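What Is the Gray Box For?
By Reynaldo Lumbao, for the Hurkora young readers' page
July 25, 2018

Maybe you have seen a small gray box on the wall of a garage or near a garden lamp. Many people walk past it every day. Inside such a box there can be wires, and the box keeps fingers, dust and rain away from them.

Before a box goes on a wall, it is easier to work with it on a table. The gray plastic box has screws at its corners and a little bit of red on it. The small green parts are lying next to it on the white table.

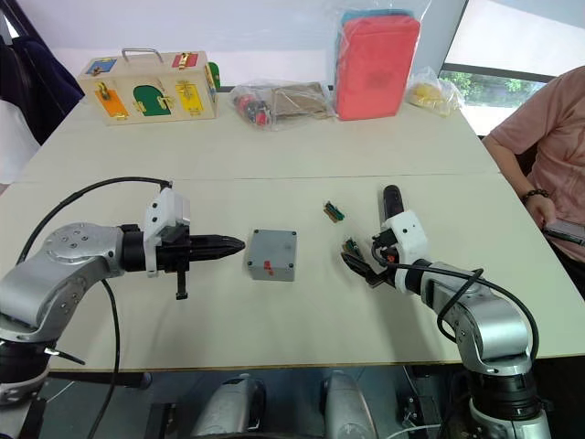

Why are there screws?

A lunch box opens with one quick pull. For a box with wires this would be dangerous, so the lid is held with screws. A grown-up who knows about electricity must bring a screwdriver and open it slowly.

When I was 8, my uncle gave me an empty box and I lost 2 of its screws in the grass. After that I always put the screws in a cup. I still do it, and I am 32 now.

What is a terminal?

A terminal is a place where a wire can be joined to something. Often you push the bare end of the wire into a small hole and turn a tiny screw, and the screw holds the wire tight.
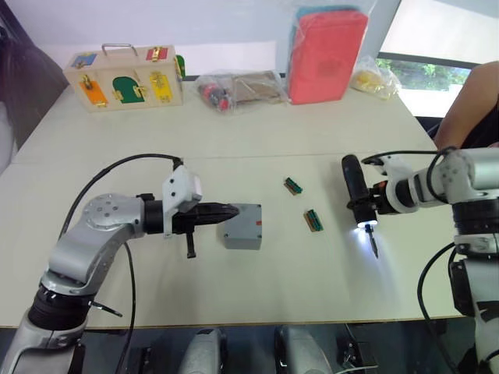

If the wire is loose, the lamp may blink or stop working. Electricians like to pull each wire very gently to check it.

A word to remember: "enclosure." It means a thing that closes around another thing. A pencil case is an enclosure for pencils!

Please never open a box on a wall by yourself. Ask an adult.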